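Tikby: bin handling and button pressing, recorded from two viewpoints

Hi, and thanks for stopping by! I'm Anong Chaimongkol, and I put this dataset together with Mayuree Chaimongkol while we were trying to answer one question that kept bugging us: does a policy that learns from a wrist camera and a fixed camera at the same time still work when one of the two goes bad on it? By bad I mean blurry, washed out, blocked by the arm, that kind of thing.

Wrist and fixed views, from the dark table with the trays and the white table by the racks:
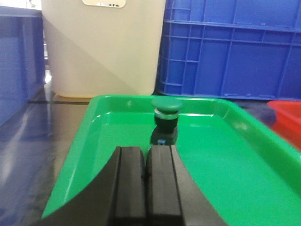
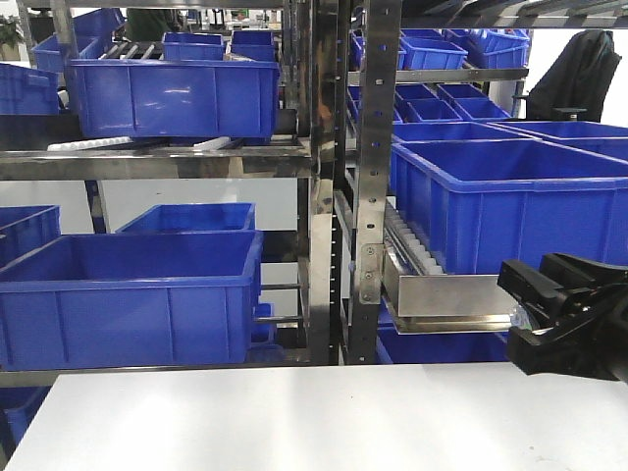
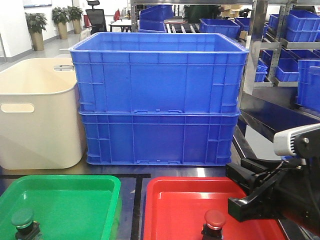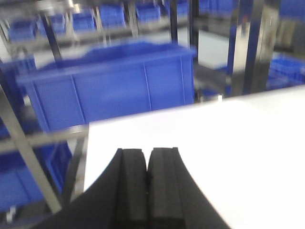
So, the method. We call it Prudar, and it's pretty simple (I'd even say boring, which I like). During training we randomly swap one camera's features for a learned "missing view" vector, so the policy gets used to leaning on whichever view is left. There's also a tiny gate that scores each view at every step. That's it! No depth and no extra sensors on the hand.

What's in the download

There are two parts. The "buttons" part is the tray table: reach the green or red button you were told to reach, press it, back off. The "racks" part is the white table and the shelving: pick up something small, bring it to the right spot, let go. Each part has 100 episodes, and every episode has both camera streams, joint positions, gripper opening and a one-line instruction in plain English. Mayuree typed all of the instructions, so if the wording feels like one person talking, that's why.

I held back 25 episodes from each part for testing. Please don't train on those, even "just to check." The list is in the splits folder.

How it did

The gate helped a lot more on racks than on buttons. My guess is that the blue bins look so much alike from the wrist that the policy really needs the fixed view to know which shelf it's near. On buttons, the plain two-camera baseline was already decent, and Prudar only pulled ahead when we blanked the fixed view. We trained everything with 5 seeds, and the spread on buttons is wide enough that I wouldn't brag about it. Full tables are in the results folder, bad seeds included.

Things that may trip you up

The wrist stream has motion blur and blown-out highlights in places, mostly over the white table. I left those parts in on purpose (they're kind of the whole point). If you filter them out, please say so when you report numbers.

The two streams have separate clocks. The loader lines them up for you, but if you write your own, read the sync notes first. I lost most of May to that bug.

Changes

8/8/18: fixed swapped red and green instructions in 2 of the buttons episodes. Re-download the instruction file if you grabbed it before then; the video hasn't changed.

Still on my list: a smaller version for people who only want to try the loader.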